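Bottled tea
July 15, 2023
By Jozef De Haan

Bottled tea is brewed tea sold ready to drink in a sealed container, most often a plastic bottle with a screw cap. It is marketed as a fresher and more wholesome choice than soda, a claim that deserves more doubt than it usually gets. Many sweetened kinds carry a good deal of sugar, and "brewed" on a label can cover anything from steeped leaves to a powder stirred into water.

Small bottles hold in the region of a single large glass. The Fendwood brand sold a 300 ml size for years and described it as one serving, though its larger bottle was also, according to the label, one serving. 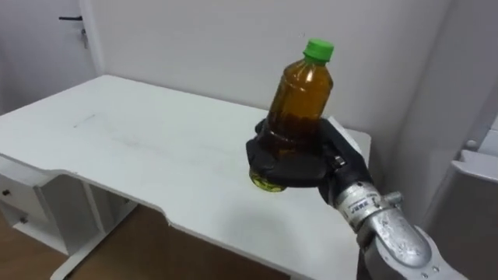
Color is the quality sellers lean on hardest, and it proves very little. Black and oolong teas both give shades of amber and brown, and so does caramel coloring. Clear plastic makes matters worse, as depth and light change what the eye gets. A short, rounded bottle with a green cap can look honey-colored near the shoulders and much darker toward the base, where small dark particles may also gather. Sediment of this kind is often presented as a sign of real leaf. It may be – but fine particles can come from added flavorings as well, and a filtered tea of good quality may have none.

Cap color is no better as a guide. Green suggests green tea to many shoppers, yet no general rule ties the two together. Hallance and Tromitz have both used green caps on black tea.

Storage advice varies. Krishnan, a bottler of unsweetened teas, tells buyers to finish an opened bottle within a day and keep it cold. Other firms allow longer, without saying how they arrived at the figure.

Contact the editors | © 2023 | Back to top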